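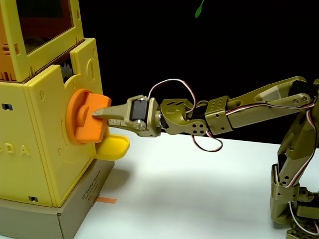 Arm at the orange knob, yellow machine raised on its cardboard box.

Stivia Workshop, Printed Machines Group
Minutes, Fri 1 May

Chair: Yulan Meng
Apologies: Darham bench users

1. Previous minutes
Accepted. The item on filament storage is carried over again.

2. Knob turning, status
The arm is to turn the knob on the yellow machine with no hand on either. Yulan reported on the grip. The upper finger goes into the recess and bears on the handle bar, with the second jaw just under it. The script closes the gripper, rotates the wrist, opens, backs off and returns to the start pose. Log to date: 373 cycles, of which 5 ended with the finger out of the recess. All 5 were at the far end of the turn.

Discussion of cause. One view was play in the wrist bracket. The other was that the knob axis and the wrist axis do not line up, so the finger climbs as it turns. Agreed to measure the offset before reprinting anything.

3. Machine height
The box under the machine gives a usable height but the flaps give under side load. Proposal to print a riser of the same height was accepted. Infill to be decided by whoever prints it. Riser to have two locating pins so the machine goes back to the same spot.

4. Wiring
The loop over the wrist and the loop hanging below it are both too long. Shorten the lower one first. Leave enough slack for full wrist travel in both directions. Clips to go in the existing bracket holes; no new drilling.

5. Servo settings
Gripper closing torque stays as it is. Wait after closing goes up to 100 ms. The Vurau config file is the only one to be edited from now on. The copy named Lazaridis is out of date and will be deleted.

6. Endurance run
Target is 1,000 cycles without a reset, in July. Not to be started until items 3 and 4 are closed.

7. Actions
Yulan: measure axis offset, post the numbers.
Yulan: shorten lower wire loop, fit clips.
Open: riser print. Name to be put on the board.

8. Any other business
The bench vise is still missing a jaw screw. M5 does not fit.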